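Open day at Unent, Plakbridge, 24 August 2020

Quick notes before I lose them. Typed on the train back to Broltport, so excuse the state of it.

Got there late, missed the coffee. Signed in, badge, shoe covers (mine split straight away). Aliki Pappas does the tour, talks fast, knows her stuff. Unent has been in the building since January and it's still half boxes.

First stop the arms bench. Two-armed machines, a gripper on each wrist, all made for housework. Grippers are printed upstairs. Aliki says they get through a lot of them. Asked what one costs, got a smile and no number.

Then the talk. Athina Manolakis on why sweeping is hard. Better than it sounds. A broom is long and bendy at the wrong end, the floor pushes back, and the rubbish never sits still. Paper is worse than sand, apparantly. They have 3,208 recorded sweeping runs so far and want a lot more. 241 of those were done in one week by two people on shifts, which sounds grim. Each run gets checked by hand afterwards, a job I would not want.

Slides went on a bit. The Matoušek project got one slide and no questions allowed, so make of that what you will.

Floor demo last. Broom in one gripper, dustpan job, paper scraps on tiles next to a doorway. Doorways are the bit they care about, the floor changes and so does the light. We stood well back behind tape. Sixteen of us in my group, hot, bad view for anyone short. The motors are quieter than I expected, more of a whine than a grind. Someone's phone went off twice.

Takeaways for our lot: slower than a person, by miles. Would I want it in a flat? Not yet. In a school corridor after hours, maybe. Worth sending somebody from maintenence next time, they'd ask better questions than me.

Parking is hopeless, take the bus. Sandwiches were fine, tea ran out by two. They expect 500 visitors over the week.
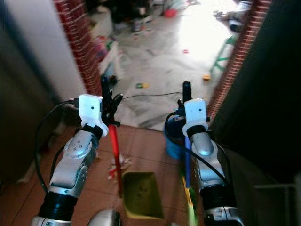
Why is paper harder for a robot to sweep up than sand?

Paper scraps are light and flat, so they can stick to the floor, slide under the bristles or blow away from the broom. Sand mostly stays in a pile once it has been pushed together.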